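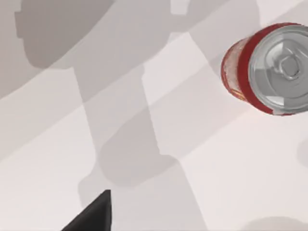

*The can on its side, from the Clinwood model.*

Manikandan Thevar had stopped going home for dinner. He ate at the workshop, on the stool by the pillar drill, with the laptop open on an upturned crate and the real arm clamped to the bench behind him with its motors off.

They had agreed on the rule in February. Nothing went on to the real arm until it had worked in the model 20 times in a row. Anil Chowdary had written this on the wall in marker pen after the second shoulder joint stripped its gears, and underneath he had written the price of a shoulder joint.

The best they had managed was eight.

"It's the shadows again," Manikandan said. "It goes for the can and then it goes for the shadow of itself."

Anil Venkataraman was under the bench, tying up cables. "Turn the lights down, then."

"My mother's kitchen has lights."

There was no answer to that, and the cable ties went on clicking. With two Anils in the workshop, people called this one Venkat, which he had never liked and had never complained about.

The arm was for Sumathi Thevar. She lived in Jilport, in the flat over the shoe repairer's, and her hands had got bad over the winter. She could lift a cup if somebody else had filled it. She couldn't open a jar or turn a tap that had been shut by anyone stronger than herself. Her son had told her in the autumn that he would build her something, and she had said that would be nice, in the voice she had used when he was nine and was going to build her a boat.

At half past ten Anil Chowdary came in with his coat on and looked at the run on the laptop.

"Why is it lying down?"

"Because things get knocked over," Manikandan said.

"Can it do one standing up?"

"Sometimes."

"Then do the one standing up. Do that until it's boring. She isn't going to have cans rolling about the worktop all day."

Manikandan thought about this for longer than he wanted to. He had put the fallen can in first, before he had tried anything simpler, and he knew why. In January he had let himself into the flat and found a tin of peaches on the kitchen floor and his mother in the next room with the television on loud. She hadn't mentioned the tin. He had picked it up and put it in the cupboard, and he hadn't mentioned it either.

He didn't tell them that. He loaded the full kitchen, stood the can up and started the count at nothing.
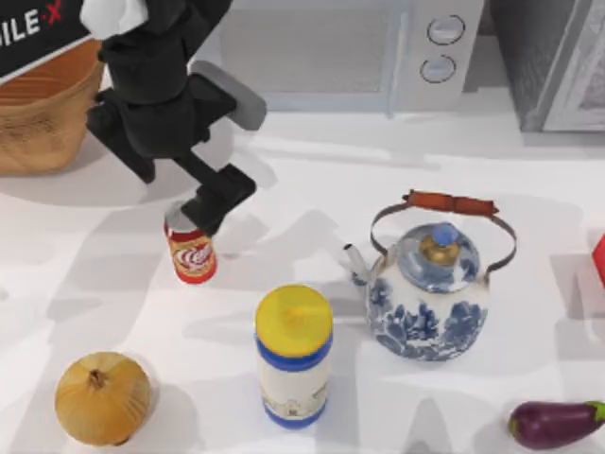
Sumathi's opinion, when he rang her on Sunday and tried to explain it, was that a thing which had to practise that much on a can was not coming anywhere near her good teapot. She asked whether it could open the window over the sink. She asked what it would weigh, and who would carry it up the stairs, and whether the Bedoya girl downstairs would hear it through the floor.

"It's quiet," he said.

"Your boat was quiet."

"The boat didn't have a motor, Amma."

"Well," she said, and told him about her neighbour's cataracts.

He went back to the workshop afterwards. Venkat had finished the cables and left a note saying which ones not to pull. The heater took 30 minutes to make any difference, so he kept his gloves on and typed badly. He set the runs going and sat with his back against the cold side of the bench, under the real arm, and listened to the fan in the laptop.

It got to four and missed. He changed the height of the approach and started again. It got to eight and missed, as before, and he changed the height back and altered the speed instead.

Sometime after midnight he woke with his neck stiff. The runs had finished. He read the number on the screen, then scrolled up and read all the lines above it, one at a time, to be sure that he hadn't left the counter running through the failures, which he had done once before.

Then he got up, took the gloves off and found the real arm's switch. He stood there with his thumb on it. On the wall the price of a shoulder joint was just readable by the light from the laptop.

He rang Chowdary, who answered on the last ring.

"Get your coat on," Manikandan said. "And bring a can of something – a full one."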